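**Hand-held gripper for folding clothes: swap the fingers or swap the whole thing?**

posted by Rekha Bhardwaj, 2025-05-29

I've been comparing two hand-held grippers on laundry since April, and I'd like a second opinion before I spend any more of Farkano's money. The first has parallel fingers with oval cutouts, and a camera looking down the length of them. The second is the Drirum, with solid fingers and a softer spring. Both get used on a bed, in daylight, on ordinary clothes, and my patience is included free of charge.

T-shirts are fine with either. Thin dark stuff is where I come unstuck. With the first gripper I pick up two layers when I want one, and with the Drirum I pick up none at all and fold a very tidy piece of air. On top of that, black on black gives the camera next to nothing to look at, so when I go through the recordings I can't tell which garment I was holding.

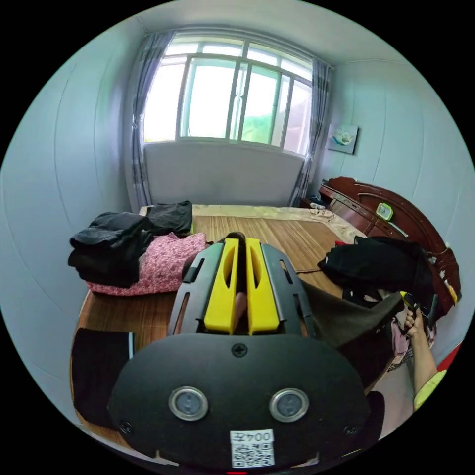
Issue 595

Is it the fingers, the camera or me? I can get softer pads for the first one, or pay 750 for the Kariuki, which has a wider opening and a brochure full of adjectives. I'd like to hear from people who have folded something with it.

---

**Derkisholm**

Fingers first, camera second, and I'll be polite about the third.

Cutouts let the finger give a bit, so it wraps round whatever is there, and on thin cloth "whatever is there" means both layers. Put a thin rubber strip on the inner faces, tips only. Then come in at a hem or a seam, nearly flat to the bed, and close slowly. If you come straight down on the middle of a heap you'll get a handful every time, whoever made the gripper.

The Drirum missing altogether sounds like the spring. Ours was the same until we tightened it, and then it pinched so hard it left a mark on a pillowcase that is still discussed in this house.

For the camera, lock the exposure. A bright window at the far end of a wide view drags everything down and your blacks turn into one large black. Draw the curtains halfway, or work from the other side of the bed with the window behind you, and try the same pile again. Change one thing at a time, or you'll end up with a lovely result and no idea who to thank.

I'd do 60 folds with each set of pads before paying anyone 750.

---

**tea_and_torque**

Buy the Kariuki. Mine was 800 so you're already winning.

---

**Rekha Bhardwaj**

@tea_and_torque Does it manage thin fabric?

---

**tea_and_torque**

No idea, I use it for tins.

---

**Old Bracket**

Agree with Derkisholm on the strips, but silicone would be my choice. Rubber picks up fluff and by the end of a basket you're gripping with felt. Wipe the pads between piles, and the lens while you're there.

Also, sort the pile before you start. If one hand is helping the gripper, let it hold the bottom layer down while the fingers take the top one. I compared three sets of pads for a month before noticing that my other hand was lifting both layers, and I've still got the spreadsheet if anyone wants a laugh.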